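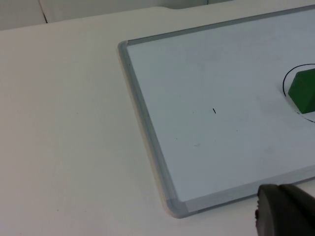

Green block, marker circle, wrist camera. The task is "put it in the circle."

Spent the afternoon reading the release notes for Flasura 5, the planner everyone at the Garkstead meetup kept telling me to try. I have opinions. Thread.

The headline claim is that you no longer tune anything. You give it a sentence and a camera feed and it works out the goal region by itself. Fine. Then I opened the default config and found 50 parameters, 12 of them marked "do not change."

My first gripe is the success check. It takes the center of the block mask, takes the center of the circle mask, and passes if the distance is under a threshold. Look at where the wrist camera puts the circle. You get the left arc and that's it. So whose center are we measuring to?

The docs say the detector "completes" partial shapes. I went and read that code. It fits an ellipse to whatever arc it can find and reports a confidence score. The score never gets used downstream. It's logged and dropped.

Someone will reply that you should add an overhead camera. Sure, I would too. But then don't put "single camera" in the first line of the readme.

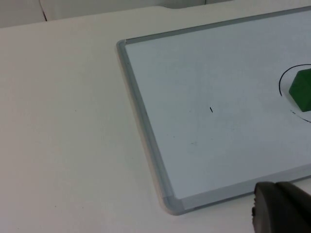
Garkstead, January

Same board, slightly different view. The block is inside the line and close to the left side of it. A person says "in the circle" and moves on. A center-distance check could easily say no, depending on what it decided the rest of the circle looks like.

Also there's a small break in the line at the lower left. Issue 2106 on the tracker is exactly this: the contour step wants a closed curve and returns an empty region if it doesn't get one. Closed as "user error, redraw marker." Come on.

And the little dash in the middle of the board. I'd like to know what the perception stack makes of a stray mark before I let it pick targets off a whiteboard. The test set that ships with Flasura has perfectly clean boards in it, every one.

To be fair, the motion side is decent. Replanning is quick, the logs are readable, and the replay viewer from the Flultov people plugs right in. I'd use that part tomorrow.

What I'd want before believing the rest: a containment test on the block's footprint, an "I can't tell" result when the region is partly out of view, and that confidence number wired to something.

The Châu branch supposedly has the second one. I haven't built it yet. If you've run it on a partial circle, send me the log, and please send the failures too.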